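The noodle shelf, and other confessions

I moved into the flat in Henddale with two saucepans and a carrier bag of instant noodles, and for a long time I thought of the noodles as a stopgap. You know, something to eat until I'd found the good knives and worked out the oven. That was six years ago. The oven and I are still not close, and the noodles have their own shelf.

Well, they had a shelf. In March it gave way (my fault, I'd put the slow cooker up there as well) and everything I owned in a crinkly wrapper ended up in a heap on the floor. Güven Eren from upstairs heard the crash and came down to see if I was alive. He then stood in my kitchen reading the backs of packets for nearly 9 minutes and told me I had a problem. He runs the little grocery on Yüksel Street, so he knows a stockpile when he sees one.

His advice was to get the lot out on a table before putting any of it back. Everyone says this about wardrobes and I'd never once thought of doing it with food, but it works just as well. You lay the packets flat, logo side up, and suddenly you can see what you keep buying. With me it's soy sauce flavour. Always soy sauce! I stand in the shop feeling adventurous, I pick up something red, I put it back, and I come home with blue again.

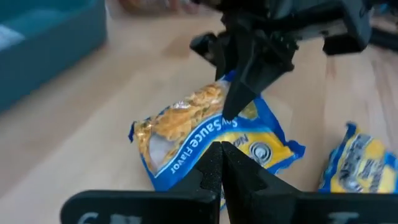
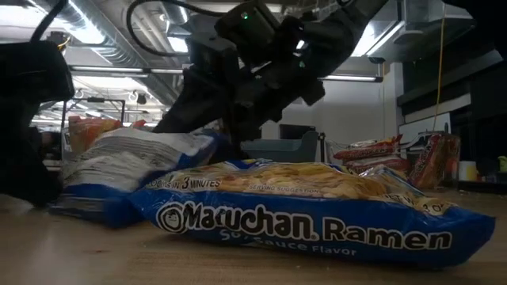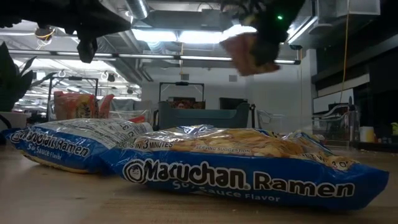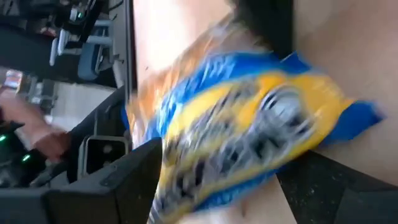 Packets and bags, all of them crinkly.

The next bit is bins. I was sniffy about plastic storage for years, I wanted baskets and labels and a pantry like the ones in the Zernero catalogue, but a plain bin with a decent rim beats all that for noodles. They're an awkward shape, they slide off each other, and if you stack them more than 8 high on a shelf they'll be on your head by teatime. Stand them on end in a bin like records and you can flick through. Güven keeps his in Jokix crates from the cash and carry, which are ugly as sin and have outlived two of his vans.

Crisps and snack bags want a place of their own, preferably on top. I put mine underneath the first time and had a bin of very fine crumbs by the weekend. Pick them up by the sealed end, too, and they don't get squashed in the moving.

As for eating them, I do a bit more than boil the kettle these days. An egg goes in for the last minute, then a handful of frozen peas, a spoonful of chilli oil and whatever spring onion hasn't gone slimy. My sister adds a slice of processed cheese and I've stopped arguing with her about it, mainly as I tried it in the end and had seconds.

The shelf is back up, by the way. It's got the slow cooker on it.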